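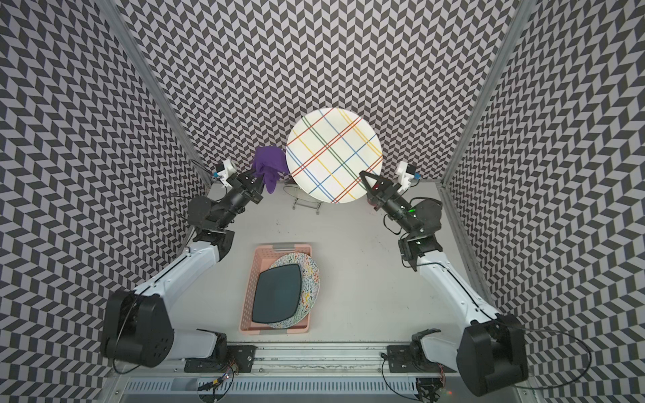 Boonsong Petchrat wrote back that he never threw an issue away, he just stopped opening the envelopes. Eleven years of a mail subscription, the last three unread. We got versions of that from a lot of people, and it is the reason this section exists at all - the survey had no box for it.

Figure 4. Two arms at a chevron-walled table, a purple cloth held in the left and a plaid-striped plate in the right.

4.2 Lapsed but still paying

Recap of the sample, for readers who skipped 3. Mail subscribers to the superhero titles carried by Bundano, plus the smaller group who took Arnura, the space serial, direct from its publisher. 1,106 returned forms. One was blank after the first page and was dropped, so 1,105 everywhere below. Age was asked in bands, which we regret. Too wide at the top end.

The form asked "are you a current reader" and "are you a current subscriber" as separate items, on separate pages. Most people gave the same answer twice. The ones who didn't are the interesting ones. Subscriber yes, reader no. We call these holders. The opposite case (reads, doesn't subscribe) is mostly shop buyers and borrowers and is treated in 4.4.

Holders don't look much like the lapsed fan in the earlier literature, who drifts off around high school and sells the box. They are older. They started with one character, usually one given to them by a relative, and the subscription is in that character's name as far as they are concerned. Changes of writer or artist hardly register. Several could not name anyone working on the book now but could recite the letters page adress from childhood.

Follow-up was by mail and then phone, in April. Duangjai Boonyarit did the phone part and kept the notes we quote from. Calls were unscripted after the first question (When did you last read one start to finish?). Long silences on that one, per the notes. A few respondents went and got the stack while still on the line.

Three things came up often enough to report.

Renumbering. When Bundano restarted its flagship at issue one, readers complained and holders mostly did not notice. Makes sense, they were not opening it. But the handful who did find out were angrier than anybody. One had been waiting for issue 800 of the old run, had a spot on the shelf for it, and learned from our caller that there would be no such issue. He cancelled that week. So the number mattered more to him than what was inside, at least in that case. We would not push this further on so few calls.

Fan clubs. Thongdee was the club for the Bundano heroes, Melum the one for Arnura. Both closed. Members of either were more likely to end up as holders than non-members, and the pattern held when we split by age band (Table 6). Our guess is that the club signup and the subscription got folded into one thing in memory - the card, the newsletter, the comic, all the same mail. When the club went, the comic was what was left of it. A Melum member said she kept paying so that something would still come with her name on it. Others talked the same way, less neatly.

Film viewing. Expected this to matter a lot. Weak. Seeing the first big-screen version in a theater predicts starting to read, and that part is consistent with 4.1. It does not predict holding. Later films did nothing we could detect in either direction. Possibly the item was badly worded, it said "saw the movie" without saying which one, and by then there were several.

On money. Holders mostly did not know what they paid. Renewal was by standing order or a spouse did it. We had planned a price sensitivity question and pulled it after the pilot, when it was clear people were guessing. Worth doing properly with billing records if a publisher will ever share them. Bundano declined.

Some limits. The mailing list was the publisher's, so anyone who moved and never updated is missing, and those could well be holders too. Phone follow-ups skew toward people who like to talk about comics. Petchrat's letter is quoted because it was clear, not becuase it was typical; he also reads two other titles cover to cover every month, which puts him in both groups at once and caused a coding argument. We left him as a holder for the one and a reader for the others. Coding by title instead of by person changes the group sizes in Table 5 but not the direction of anything in Table 6.

Shop buyers next, where the picture is a good deal messier and the forms were filled in standing up.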